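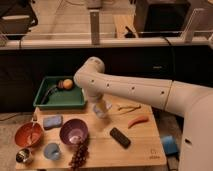

Kincaid Robotics Board > Teaching by Demonstration > Hand guiding or leader arm for mixed objects?

wrotich
I need to record demonstrations for a tabletop pick and place policy and I can't decide between hand guiding the arm and driving it from a leader arm. I have 651 good episodes so far, all by hand guiding. Bowls and the sponge are fine. Where I lose time is anything clear or thin. The plastic cup under the gripper is the worst one, and the little gold-colored tongs lying flat on the wood are not much better. With hand guiding I get a feel for the contact, but my arm gets tired and my forearm ends up in the overhead view. What are the rest of you doing? Target is 2,935 episodes by December.

ylindgren
Leader arm. I did hand guiding for one project and threw most of it away. If your forearm is in the view during training and gone when the policy runs, the policy has learned from pictures it will never get again. You can record the joint path by hand and then replay it with nobody touching the arm, and save the camera data from the replay. That doubles your time per episode.

Vlasto_B
I disagree with throwing it away. Replay works well if the objects go back to the same spots. We put small tape marks under everything and reset in less than a minute. For the clear cup I would stay with hand guiding. On a leader arm without force feedback you can't tell how hard you are squeezing, and thin plastic buckles before you see it on the screen.

ylindgren
You can cap the gripper force in the controller. Then it doesn't matter what the operator feels.

Vlasto_B
A cap that is safe for the cup will drop a metal cup half the time. I've tried it.

ylindgren
So set it per object. It's one line in the config.

Vlasto_B
Then the policy has to know which object it is holding before it closes. For a mixed board I don't want that.

mylene_dp
What grip are you using on the cup? I had a lot of failures pinching the rim from above. Going down over the outside of the cup with the fingers wide and closing slowly was better. I also dropped the arm speed to 30 percent for the last part of the approach. For tongs lying flat, come straight down across the handles and let the fingertips touch the board before closing. If your arm faults on contact, raise the threshold a little.

wrotich
Straight down, fingers on either side. I've been closing at full speed, so I'll try it slower. It does fault when I touch the wood. I had assumed touching was a mistake and deleted those episodes.

mylene_dp
Keep them if the pick was good. Light contact with the board is fine.

xhaddad
Has anyone used the Drakberg handle for this? It bolts on above the wrist so you guide from further back and your hand stays off the fingers. I have one on order and can't find any reviews.

Vlasto_B
We have one. It's heavy enough that you must redo the payload setting or the arm sinks in free drive. After that it's good. It doesn't fix the forearm in the view.

ylindgren
Another thing for the original poster. You have a carrot, a remote, a bowl with beads hanging off it and a tray with two balls in it, all out at once. Are you recording every task with the full board? I'd start with fewer things. Beads will snag on a finger sooner or later and drag the bowl along.

wrotich
Yes, full board every time, shuffled between episodes. The policy has to work with clutter, so I wanted clutter in the data from the start. The beads have snagged, yes.

ylindgren
Fair enough, but I would still do a batch with three or four objects and see if it learns those.

xhaddad
I'm with wrotich on this. I trained on a clean table first and had to collect nearly everything again when the clutter went in.

wrotich
Update. Borrowed a leader arm for two days and did 18 episodes on the clear cup with each method, closing slowly as mylene_dp suggested. Hand guiding gave me more clean picks, the leader arm was faster to reset. I'm going to hand guide and replay for the cup and the tongs, and use the leader arm for the sponge, bowls and carrot. Still no good method for the beads. If anyone has one please post it.

Vlasto_B
Pick them up near one end, lift high, then move sideways. Don't try for the middle.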